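Braltodar storage bin, gray, large
Review by Amrit Leclerc

I bought 2 of these bins for the small things that collect in our house, mostly toys of my son and items from the kitchen drawer. The sloping walls are what I like most. My hand goes in easily, and small pieces are not lost in a corner.

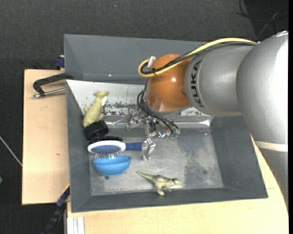
Cleaning is simple, a damp cloth is enough. The gray color hides dust well - maybe too well. My only complaint is that no lid is included, and the shop wanted extra money for it. After 3 months I would still buy them again.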